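Small white tile - speaker notes
Home Surfaces evening, Grekmont hall

Slide 1. Say hi, get the lights down a little. Ask who has tile at home. Ask who has scrubbed grout with a toothbrush. (Wait for hands! There are always hands.)

Slide 2. Why I love a plain square grid. It's the cheapest pattern in the Pacheco catalog and it still makes a floor look cared for. Thin dark lines on white - crisp, and you can see right away if a row has wandered. My own back room took 2,831 tiles and I would happily lay every one of them again.

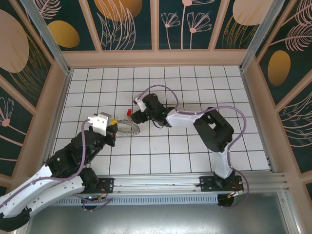 Slide 3. Dark grout or light? I'm a dark grout person, all the way. White grout looks wonderful for a month and then it looks like tea. Black starts out bold and stays that way. Pass the 2 sample boards around now, and remember to get them back this time.

Slide 4. Edges. Dust loves the place where tile meets a ledge or a wall. Dry brush first, then a damp cloth, wrung out hard. Go along the lines, then across. Takes me ten minutes with the radio on and I really do enjoy it.

Slide 5. Costs. My tile came to $600, the Enarton grout was $116. Skip the price of the saw unless someone asks (someone will ask).

Questions. If it goes quiet, tell the story about the crooked first row in June.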